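Prekari: teaching the planner where the fingers are
Speaker notes, short version

Slide 1. Wrist view, fingers open, blue book up in the corner. Let people look before you talk.

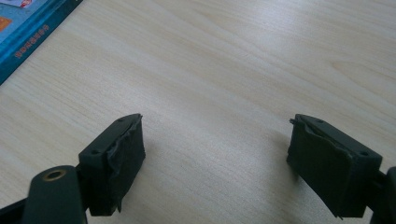

Slide 2. What the planner gets
Two finger tips, one gap, and a lot of pale wood grain that our old edge finder loved far too much! Say how Prekari masks the fingers first — then looks for the book.

Slide 3. Numbers
2,927 clips in the set, 600 held back for testing. Mention glare, it's my favourite problem.

Slide 4. Live run
Start Harkach before you talk. Leave 4 minutes for questions.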